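Planning and Buying for a Two-Arm Workcell
Handout 4, spring term (April)
Instructor: Annick Tremblay. Lab sessions: Faraji Makokha

Welcome back, everyone. Last week we talked about what a robot can do, and this week we get to the part that makes people reach for the aspirin, which is paying for it. I've sat through a good many equipment meetings in my life, and the same thing happens at most of them: the group spends the whole afternoon on the arms and then has ten minutes left for grippers, cables, the table and everything else. So we are going to go the other way and start with the job.

1. Write the job down first

Take one object and one motion. Ours is a paper coffee cup with a plastic lid, and two arms that have to work over it without getting in each other's way. Write down how wide the cup is at the rim and at the base, how much the lid sticks out, and how hard you can squeeze before the wall gives. Then write down how each arm gets there. A cup on a bare table sounds like the easiest thing in the world until you have two arms coming in from opposite sides, and you start to see how much room the joints and the cable loops want for themselves.
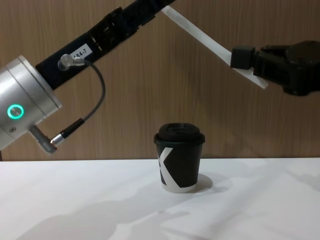 2. Sort the list into three piles

Pile one is what the job can't start without: arms, grippers, controllers, mounts, a table that doesn't wobble.

Pile two is what wears out or gets knocked: finger pads, cables, connectors. Please don't skimp on this pile! A spare cable is the cheapest line in the whole plan, and a bent plug can stop a class for a week while you wait for the mail.

Pile three is what would be nice to have. Put it on its own page and be strict with yourself.

3. The Lockwood worksheet

For practice we'll use the Lockwood plan, which Thenmozhi Namboodiri and I put together for this course. The pretend buyer already has its arms and wants to fit them out. The lines are:

Gripper finger sets, two arms: 710 dollars
Spare cables and connectors: 600 dollars
Table, wall panel and mounts: 3014 dollars

Add those up before you look at the Bovska and Matach quotes in your packet. The two quotes don't cover the same things (one leaves out shipping and the other leaves out the mounts), so you'll need to put them side by side on one sheet and fill in the blanks yourselves - pencil is fine.

4. Leave room around the reach

When you plan floor space, draw the arm with its gripper on and the fingers open. Catalog drawings often show the bare arm, and the gripper adds a good hand's length or more to the front of it.
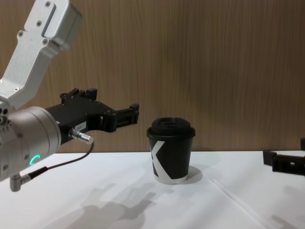

Cables need their own space too, so draw the loops as well as the metal. Abhishek Singhal's group did theirs on brown paper taped to the floor last year, and I still think it was the best plan anyone has turned in.

For next time: finish the worksheet, and bring one question for Arsalan Virk, who is coming over from Fakell to talk about service contracts. Read page 23 of the packet before he gets here, please, as he will ask.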